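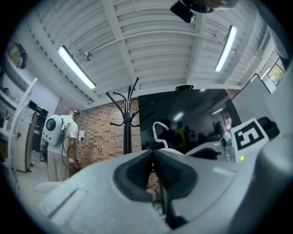
3.2 Room and lighting

All sessions took place in one ground-floor room of the Valova building in Pokcombe. The room was fitted out as a workshop and has never had a dropped ceiling. The underside of the metal decking is painted white and left open, and the fluorescent fixtures hang below it. We kept the room as it was. Earlier work on sorting and packing tasks (Taheri, for one) used rooms with acoustic tile and recessed panels, and we wanted a space closer to the back rooms and small workshops where this work is usually done.

Two properties of the ceiling matter for what follows. The first is glare. The tubes are bare, and a glossy item lying flat on the table reflects them at some seat positions. Participants in the pilot often tilted glossy packets before reading the label, which added time to the sorting step and had little to do with the sorting itself. For the main study we turned the table by 60 degrees and left the fixtures alone. Tilting became less frequent but did not stop, so we coded it as a separate action (Table 2).

The second is sound. Ribbed metal reflects more than tile does, and small objects dropped into a tray are loud in this room. Several participants slowed down after a first loud drop and began to set things down by hand. We lined the trays with felt from the third session on. Sessions one and two are kept in the data set and marked.

Fig. 3 gives the floor plan, with the table, the shelf and the two seat positions. The long side of the table faces the door. Items waiting to be sorted were placed on the left, and finished trays went to the shelf on the right, which participants could reach without standing up.

Lights were switched on at least 900 seconds before each session and stayed on until the last tray had been cleared. The blinds were down throughout — morning sun reaches the table in January and would have made early and late sessions hard to compare. Zohreh Rahimi checked the layout against the floor plan before each session and reset the items to the starting order of the Pluvach list. After exclusions, 1,102 placements remained for analysis.

Fig. 3. Floor plan of the room, with seat positions A and B.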